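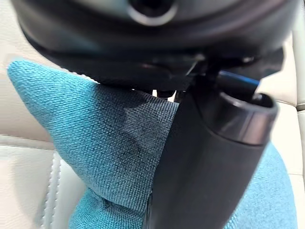 Words: Raluca Crăciun, planning and purchasing, Skelteck
Page last touched in March

Who we are

Skelteck. Small firm, two rooms over a tire shop, plus the bay out back. We help car detailers and valet shops plan for robot equipment. What to buy, what to skip, what it costs to keep running after the invoice is paid. We don't sell arms. We don't take a cut from people who do.

Started by Victor Swai and Mercy Temba, who ran a detailing shop together before this and bought the wrong machine. Paid for it for 30 months. Victor still has the paperwork and will show you if you ask.

What we do

Mostly budgets. You send us your floor plan, your hours, your car count. We send back a plan with real line items: gripper, cables, mounting, cloths, training, power, downtime. Cloths alone surprise people. One shop's first-year towel bill came to $1,863 and it wasn't in anyones quote.

Interior work is where most of the questions come from. Cream leather, stitched channels, bolsters, all the spots where a microfiber towel bunches up under a finger. Vendor demos love a flat door panel. Ask to see a seat. Ask who replaces the fingers and how long shipping is.

Chepkoech Muriithi does the site visits. Tape measure, outlet tester, long list. Lambros Sarantis handles leasing vs buying and reads the service contracts, all the pages. I do the spreadsheets and the phone, and this page when there's time.

So far

61 plans written. Some of those ended in "wait a year" and we charge the same for that one.

Biggest job to date was Mollel, the valet group. 2 bays first, then a second round of budgeting once they had their own numbers. Hutuvwood came after, still in progress so not much to say yet.

Fees

Flat, quoted up front. Site visit is extra if your more than an hour out. Half on booking, half when you get the plan.

Getting in touch

Mornings are best, before 11. Have your car count handy and last year's supply spend if you can find it. Parking is behind the tire shop, use the side stairs, the front bell is broken.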